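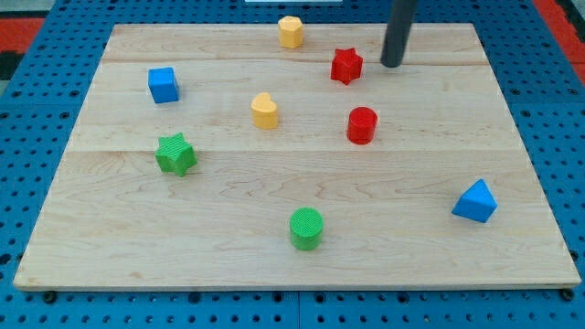
Coloured blocks on a pale wooden board.

Ambrose Theatre, Bustcombe
Stage and house check before the Lenon Folk Players arrive
February 2018

Walked round in full daylight with the doors open, then again with the house lights down. Marks used: OK (nothing to do), WATCH (fine for now, look again at the get-in), FIX (must be done before anyone performs). Comments follow each mark. Please add yours underneath and leave mine where they are, even if you disagree!

The show is The Zusholm Play, a masked folk piece with drums, stick dancing, a hobby horse that goes into the audience and a lot of stamping. It is a wonderful thing and I have wanted it on our stage for years, so I have gone through this list more slowly than usual.

STAGE FLOOR

Boards level, no raised edges – OK
Comment: Lovely and flat after the October work. I walked every join in thin-soled shoes, which is still the best test I know.

Screws and nails below the surface – FIX
Comment: One screw head is standing proud, downstage left, close to the old trap. The dancers are barefoot for the whole of the second part. Marked with a cross of white tape.
Added: Screw driven down and filled. Tape still on, please leave it until the filler has been sanded.

Trap locked and bolted from below – OK
Comment: Bolted, and I stood on it and jumped. The company asked whether the demon could come up through it and it pained me to say no. The ladder underneath isn't good enough for somebody in a full mask.

Floor clean and free of polish – WATCH
Comment: A slippery patch upstage centre where something was spilt and then mopped up with the wrong stuff. Plain warm water only from now on.

Stage edge marked – FIX
Comment: White line worn through at both ends. The masks have very small eye holes and the performers look down for that line, so it has to be bright and unbroken from one side to the other.

MASKS, STICKS AND HOBBY HORSE

Mask straps sound – leave for the company, then check together
Comment: Their masks are carved and painted by hand and some are older than the people wearing them. Don't pick one up without asking. The company likes to do this check with us standing by, and if you get the chance, do it. I learned more in ten minutes last time than from any book on my shelf.

Sticks checked for splits – before every performance
Comment: Run a cloth down each one. If it snags, the stick comes out of the show. They travel with spares.

Clear space for stick dancing – OK
Comment: We measured it with the front curtain in its open position and there is room for the full circle. The drummers have to sit upstage of it, behind the tape line. Last time one of them crept forward every night, out of pure joy I think, and it does need someone to say something at the interval.

Hobby horse route through the audience – FIX
Comment: Down the centre aisle, across in front of row A and back up the house-left steps. The second step has no edge strip. The person inside the horse can see a patch of floor the size of a tea tray, so I want a strip on every step on that side and a steward at the top and the bottom.
Added: Strips ordered. Stewards put on the rota for all three performances.

Costume fabric treated against fire – WATCH
Comment: Paperwork received for the cloth costumes. Nothing yet for the straw figure that comes on at the end. Straw is beautiful under warm light and it is also straw. If the paper doesn't come, we do a small flame test on a sample out in the yard, with the bucket filled first.

NAKED FLAME

Any flame in the show – yes, one oil lamp
Comment: The lamp lit at the start is part of the tradition and it would be a sad opening without it. I'm happy with it on these terms: metal tray beneath, sand in the tray, nobody in loose sleeves except the lamp lighter, and one of us in the wings with a blanket and an extinguisher until it is put out.

Extinguishers in date – OK
Comment: All in date and on their hooks, stage left, stage right, foyer and dressing corridor.

Fire curtain test – OK
Comment: Came down smoothly and went back up without that groan it used to make. Do it in front of the audience at one performance, they always love it.

RIGGING AND LIGHTS

Bar loads – OK
Comment: The limit on bar 9 is 400 kg and the painted cloth with its pipe comes in far below that. Write the weight on the board by the flying lines anyway.

Safety bonds on every lantern – FIX
Comment: Two missing on the front-of-house bar. Not urgent for today, very urgent for the day people sit under it.
Added: Both fitted.

Cables off the floor or under matting – WATCH
Comment: The drum microphones mean a cable across the wing, right where the dancers come off at a run. Ask if we can bring it round the back wall. It costs us a longer cable and we own a longer cable.

Blue lights in the wings – FIX
Comment: Stage right lamp dead. There is a box of new ones under the prompt desk. Performers in masks need more blue light than we normally give them, so put in the brighter type.

HOUSE AND FOYER

Exit signs lit – OK
Comment: All of them, checked on mains and on battery.

Exit doors open with one push – WATCH
Comment: The side door by the bar opens, but it drags on the mat. Mat to be trimmed or taken away. I have taken it away for the moment, it is rolled up in the cleaning cupboard.

Seats – FIX
Comment: We are licensed for 412 and I would love to fill every last one. Row F has a tip-up seat that drops when you lean on it. Tie it up and take it off sale until the hinge is done.

Handrail, balcony stairs – OK
Comment: Tight all the way up. Somebody has given it a good clean too, thank you!

Sound level notice – FIX
Comment: The big drums are loud, and the front two rows feel them in the ribs (best seats in the house, in my view). We need a sign in the foyer and a line on the booking page so people with small children can choose to sit further back. Ear defenders to borrow from the box office.

DRESSING ROOMS

Heating – WATCH
Comment: Room 2 slow to warm up. Body paint takes a long while to put on and they can't do it with coats on, so heating goes on at noon.

Showers – OK
Comment: Ran all of them for five minutes. Good hot water.

Mirror lights – OK
Comment: One bulb changed during the check.

Drinking water – FIX
Comment: No cups. The performers lose a great deal of water under those masks. Jugs in both wings as well, on the floor behind the black drapes, with lids.

First aid box – WATCH
Comment: Plenty of plasters, short of cold packs. Bare feet and sticks, so let's have more cold packs.

STILL OPEN

White line along the stage edge
Blue lamp, stage right
Strips on house-left steps (waiting for delivery)
Fire paper for the straw figure
Seat in row F
Foyer sign and booking page wording
Cups, jugs, cold packs

LATER COMMENTS

From the box office: Wording for the drums is now on the booking page. Two people have already rung to ask for the front row because of it.

From stage: White line repainted on Friday and left overnight to dry. Looks very smart. The company's van is tall, taller than last time, so please keep the yard clear right back to the bins.

From front of house: Can the stewards see the hobby horse bit in rehearsal? They would like to know how fast it comes down the aisle.

Reply: Yes, dress rehearsal, second part, come in through the foyer and sit anywhere except the aisle seats. It comes down very fast.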